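Cunance bench notebook
Sunday, April 18, 2021

Quiet building today, so I finally got to try the new handling rules on the cloth task from start to finish. I love them! Philomena Baidoo wrote the first draft and I've been scribbling in the margins ever since.

The big one is the approach rule. Fingers stop just short of the hem, open, and hold there until the operator calls the close. Before this we each had our own habit, and you could tell who had driven a run just from the log (mine were the impatient ones). Now the Grerau log and the Tameck log finally line up, and I can compare grasps without guessing where the approach ended.

Blue cloth over the yellow cover, both pads angled in, left tip almost at the hem:

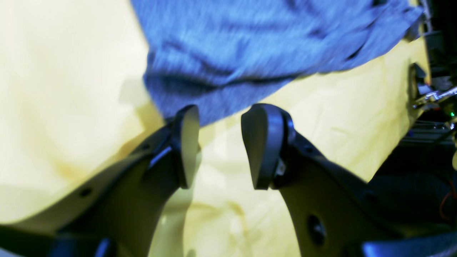 Rules as they stand

1. Hold for 500 ms before closing. I tried 300 and it felt rushed – keep 500.
2. The yellow cover gets clipped at the edge before power goes on. Tug it once by hand.
3. Loose cable stays on the equipment side of the cover, always.
4. Check the fingertip fasteners at the start of each session and initial the sheet.
5. 2 people for any change to the speed limit, one to type and one to read it back.
6. A bad grasp stays in the log. Mark it, don't delete it. Run 1461 is marked and I learned more from it than from the clean ones.

Still open: Appiah wants the same wording for towels and shirts. I think shirts need their own hold point – sleeves! Philomena, can we argue about it before the June revision?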